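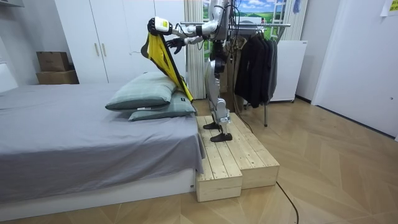 The Filwood two-finger gripper is sold as a drop-in tool for soft goods: sheets, towels, throws, anything that sags when you lift it. We stock it, we've had one on a bench and on a humanoid for a while now, and we think the maker's copy is generous. Fabric is a hard test for any gripper, and bedding is a harder one, so that's where we put most of our hours. With the robot up on its pine step platform and the white gripper pinching a yellow cloth by the top corner, the first thing you learn is how much of the work the arm is doing. Held out over a bed at shoulder height, a single pinched corner leaves the rest of the cloth hanging on a long diagonal, and the gripper has no say in where the lower end goes.

Item: Filwood soft-goods gripper, two-finger, electric
Price: $1,193, cable included, wrist adapter sold separately
Ships: in 5 working days if in stock
Page last checked: 03/05/2024

## What you get

- Gripper body, white housing, black finger section
- One set of spare finger pads
- Power and signal cable
- A printed quick-start sheet that covers mounting and very little else

The wrist adapter isn't in the box. If your arm uses the Mosedstead flange you can bolt straight on. Everybody else needs the plate, and the plate is where the "drop-in" claim starts to wobble. Ours lined up on the second try after we slackened all the screws and started over.

## What the maker claims, and what we'd say

**"Reliable corner grasp on household textiles."** Mostly fair on hemmed or edged cloth. A bound edge gives the pads something thicker to close on. On thin unhemmed cotton we got slips, and the gripper reported a good grasp on several of them. If your software trusts that flag, stop trusting it and check with a camera.

**"Up to 40 grasps a minute."** On a bench, opening and closing on a folded napkin, sure. With an arm attached and a cloth swinging below it, the number means nothing. You will be waiting for the fabric to settle far longer than you wait for the fingers.

**"Replaces a multi-fingered hand for laundry and bed tasks."** We don't buy this one. The Filwood is good at taking hold and keeping hold. It can't feel its way along an edge, and it can't smooth anything. Keep a fingered hand on the other arm if you have one. Ours is bulky and slow, and we still wouldn't do bedding without it.

## Against the Dalatier

People ask us which to buy, so we ran both on the same arm with the same cloths. We made 61 attempts with each at picking up a cloth by its corner and carrying it across a mattress. The Filwood dropped fewer. The Dalatier marked the fabric less, and its pads come off without tools, while the Filwood's need a small hex key and some patience.

That's a short test on a handful of cloths in one room, and we wouldn't hang a purchasing decision on it. Neither gripper did well with anything fluffy. Neither could reliably take one layer off a folded stack, whatever the videos show.

If you mostly handle edged blankets and covers, take the Filwood. If you handle a lot of delicate or light-colored stuff, try the Dalatier first.

## Controller notes

It talks to the Ghaffari controller without extra hardware. The supplied driver works, but the default closing force is too high for cloth and resets to that value on every power cycle — we've asked for a fix and been told it's planned. Until then, set the force in your startup script.

Plan the cable run before you mount anything. The cable supplied is stiff, and on a long forward reach it pulls at the wrist. Leave a loop at the elbow and clip it loosely. On a standing robot, check the run down the back and along the floor too, especially if anyone walks past while it's powered.

## Not suitable for

- Wet textiles (the finger drive isn't sealed)
- Heavy quilts, unless two arms share the load
- Anyone who wants folding out of the box. There's no folding software with this, and the maker's sample program only picks up and lets go.

## Returns

Unmounted grippers can come back within the month for a refund. Once the flange screws have been tightened we treat it as used and charge a restocking fee. We'd much prefer you borrow the demo unit first. Ask for the one with the worn pads — it's closer to what yours will be like after a few weeks of work.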